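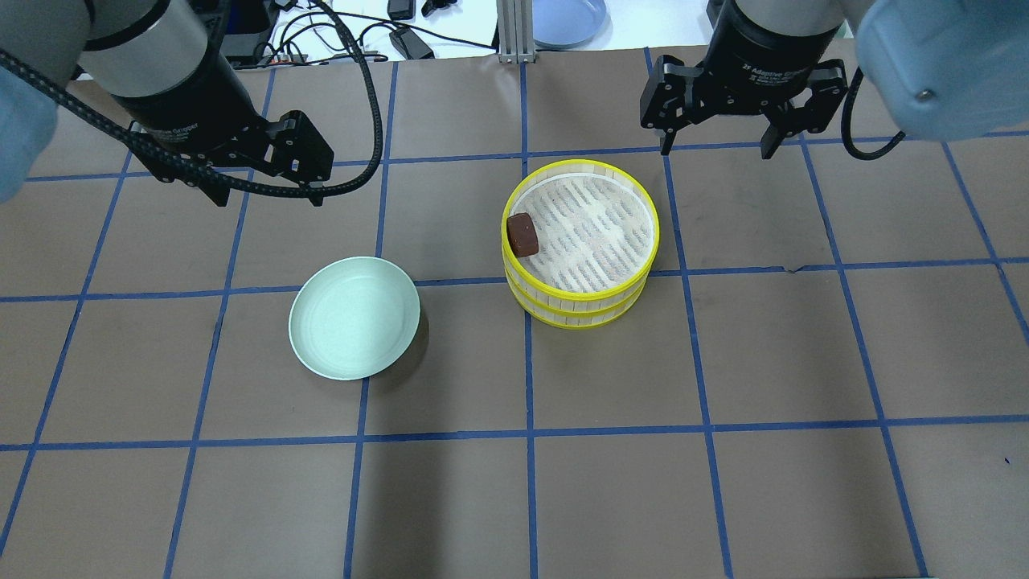 Ausschreibungen / Mitmachen

Testpersonen für den Vorführtag Robotik in Brevham gesucht

Für unseren Vorführtag im Juli sucht die Zaugg Automation Personen, die einen zweiarmigen Roboter unter Anleitung bedienen und uns danach ihre Eindrücke schildern. Vorkenntnisse sind nicht nötig. Teilnehmen kann, wer mindestens 18 Jahre alt ist und gut Deutsch versteht.

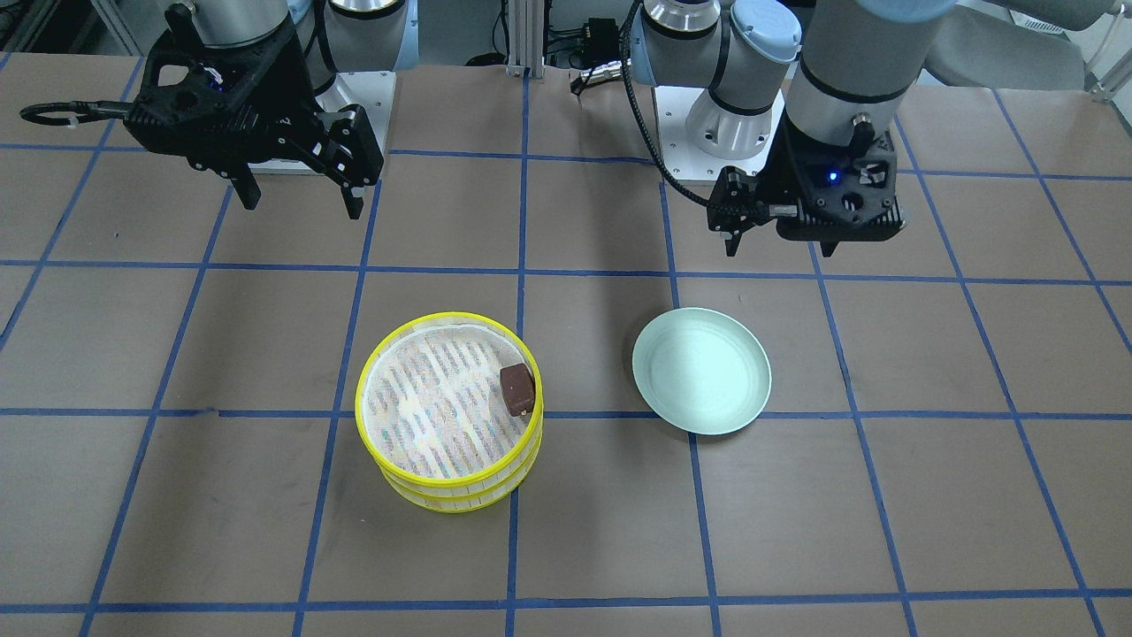
Die Teilnahme dauert 80 Minuten, davon 55 am Arbeitstisch. Nach der Einweisung durch Velimir Jurić übernehmen Sie selbst einfache Greifaufgaben. Gearbeitet wird mit Alltagsgeschirr, etwa einem runden Dämpfkorb mit gelben Rändern und einem flachen Teller, auf einer Fläche mit blauem Klebebandraster. Die Aufgaben werden vorab erklärt und können jederzeit abgebrochen werden.

Zum Schluss füllen Sie einen kurzen Fragebogen aus.

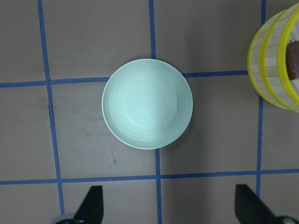 Die Antworten werden ohne Namen ausgewertet. Bitte tragen Sie geschlossene Schuhe und legen Sie Schmuck an den Händen vorher ab.

Wir bieten:
Aufwandsentschädigung von 300 Kronen
Führung durch die Werkstatt mit Hannelore Riedl
Getränke und Mittagsimbiss
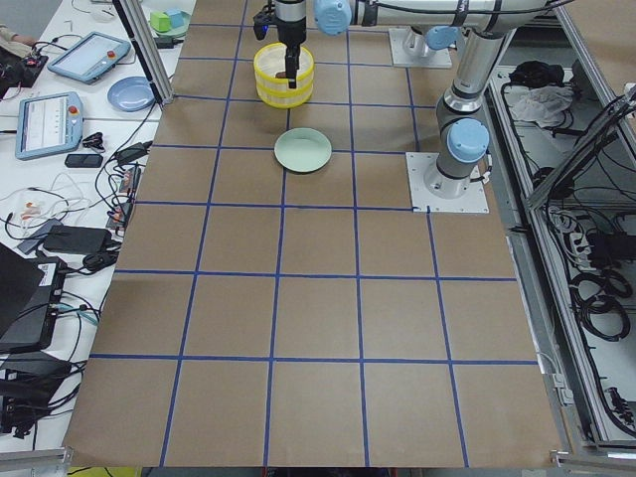 Begleitpersonen sind willkommen, müssen aber ebenfalls angemeldet werden. Der Zugang ist stufenlos.

Anmeldung schriftlich bei Mirjam Lanz, Stichwort «Vorführtag». Bitte geben Sie an, ob Sie vormittags oder nachmittags kommen möchten.

Stand: Februar 2022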